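Housekeeping and Room Care, Unit 7: Litter on Carpet

Okay, notes for the floor unit. I've typed these up from what I said in class plus the bits I forgot to say, so they wander a little. Bring them with you to the practical, and please write on them!

First, why I spend a whole session on picking things up before anyone touches a vacuum. When I started out I worked evenings at Brernomero, cleaning their meeting rooms, and my supervisor was Yolanda Huaranga. She made me get every piece off the floor before the vacuum came out of the closet. I thought it was fussy. Then I ran over a thin little stick, it went crosswise in the hose, and I spent the rest of my shift on my knees with a coat hanger. So yes, now I'm fussy too.

Start with the can. Put the liner in before you do anything else, and fold a good wide collar of it down over the rim (a hand's width is plenty). If you skimp on the collar, the first bottle you drop in drags the whole bag down with it and then you're fishing around in there. Push the bottom of the bag out to the corners so there isn't a big pocket of air sitting under it.

Now, carry the can to the litter. I know it feels quicker to stand in one spot and make trips, but Tùng Ung timed both ways for his project last term and carrying the can won easily, even with him stopping to chat. Hold it by the rim or the side, keep it upright, and set it down when you need both hands.

The order I like:

Drinks containers first. Bottles and cans take up the most room and they're the ones that leak. Check the cap is on, and if it isn't, go find it, it's usually close by. Anything with liquid left in it gets emptied in the sink. If your building has recycling, these go in a separate bag, so ask before you start.

Paper cups next. Pick them up by the outside and keep the opening up until you've looked in. One cold coffee on a pale carpet is a whole different lesson (Unit 8, sorry).

Sticks and other thin stiff things. Coffee stirrers, skewers, popsicle sticks. They like to hide along the pile, so look from low down with the light behind them. Drop them in lengthwise, because pointed ends go through a thin liner really easily.

Wrappers and bags. Light stuff blows about if there's a fan or an open door, so close the door. Twist a big empty bag into a bundle and it behaves much better.

Tissues and anything that's been on a face. Gloves on, no squeezing, straight in the can. Then change your gloves.

Last of all, lift the can and look under it. Jianhua Fang found three candy wrappers that way in the February practical and was very pleased with herself, and rightly so.

For the practical you'll have 16 minutes for the room, and pass is 70 out of 100. Most people lose points on the edges of the room and on the collar of the liner, hardly ever on speed. Nilton Ayala will be marking the second group and he does check under things.

Mixed litter on low-pile carpet, for discussion. What would you go for first?

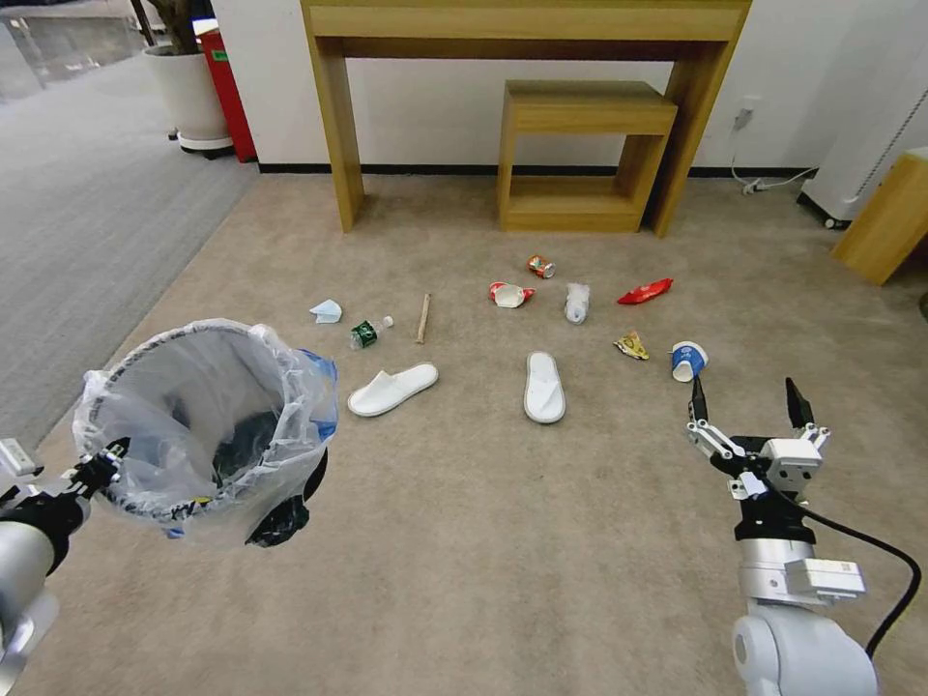
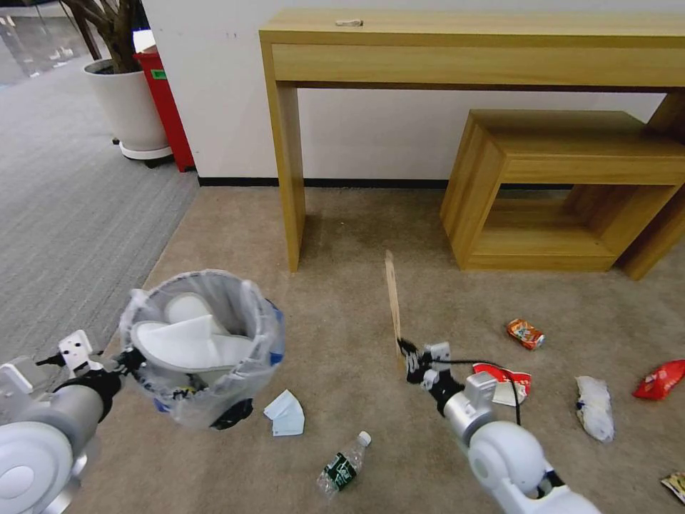 Fig. 1 and 2. Lined trash can and assorted litter on beige carpet, including bottles, wrappers and a thin wooden stick.

Reading for next time is the stain chart. Bring an old white towel if you have one, and wear pants you can kneel in.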